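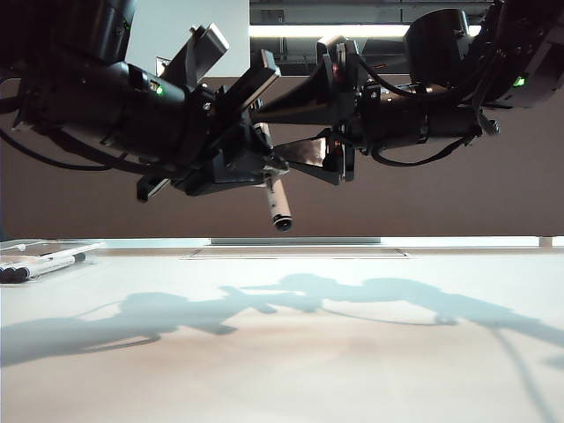 Labels written by hand remain the usual way of identifying stored samples in small seed collections, and how long they stay readable has received little attention. Most work on label loss deals with printed stock in cold rooms. Field collections are labelled by hand, often in a hurry, and the writing tool is whatever is nearby. A cylindrical marker with a white barrel is a common sight on a work table, yet the type of ink is seldom entered in the collection record. We examined 1,161 paper envelopes held at Limton and Wirnau, all labelled by hand and kept in unheated storage.

### 3.2 Legibility scoring

Each envelope was read by 2 people working separately under the same desk lamp. A label was scored from 0 (blank) to 5 (fully readable), and the lower score was kept where the readers disagreed. Envelopes from the Ots valley were scored last, as their labels use an older set of site codes. Colour was noted but not scored – faded blue and faded black could not always be told apart.

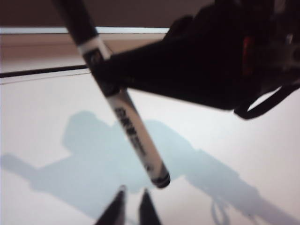 **Figure 2.** Marker with a black end cap and lettering along the barrel.

Of the full set, 466 envelopes scored below 5. Losses were heaviest along the fold, where handling had rubbed the ink, and lightest on the back flap. The Wollden envelopes, moved to Wirnau in June, were stored upright and showed less rubbing than those laid flat. Pencil labels were left out of this count and are treated in Section 3.4.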